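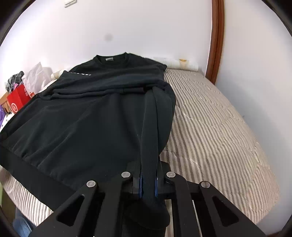

Issue 26, page 8

FOLD IT! How to fold a sweatshirt

Got a big black sweatshirt and a tiny drawer? OK. Lets go.

First you need somewhere flat. A bed is great. Stripy mattress, plain blanket, doesn't matter. Floor works too if it's clean (check for crumbs!!).

Lay it out. Neck at the top, by the pillow. Hem at the bottom. The hem is the wide stretchy band, and those little lines in it are called ribs. Ribs stretch when you pull your head or hands through, then spring back. Same idea at the neck. A round neck like the one on the bed is a crew neck.

Now find the label. Little pale thing inside the collar, at the back. Handy for getting dressed in the dark: label goes behind you.

Sleeves next. One goes straight across, shoulder to shoulder. Then the other one, right on top. Sleeves are just long tubes so they flop about. Pull the cuff gently and the tube comes flat.

Wrinkles? Smooth them with your hand, middle to edges. Fold in a wrinkle now and you'll be wearing it tommorow.

Then fold the bottom up to the neck. Done! Still too big for the drawer? Fold in half again.

WHY SO FLUFFY?
Dark clothes show lint. Lint is tiny bits of fiber that rub off towels, socks, other shirts. White shirts get it too, you just can't see it so well. Wrap some sticky tape round your hand, sticky side out, and pat pat pat.

TRY THIS
Time yourself. Houda Fahmy on our puzzle page took 30 seconds. Trinidad Carretero took 3 goes and lost a sock in it.

Next issue: pillowcases, and how to get the pillow in.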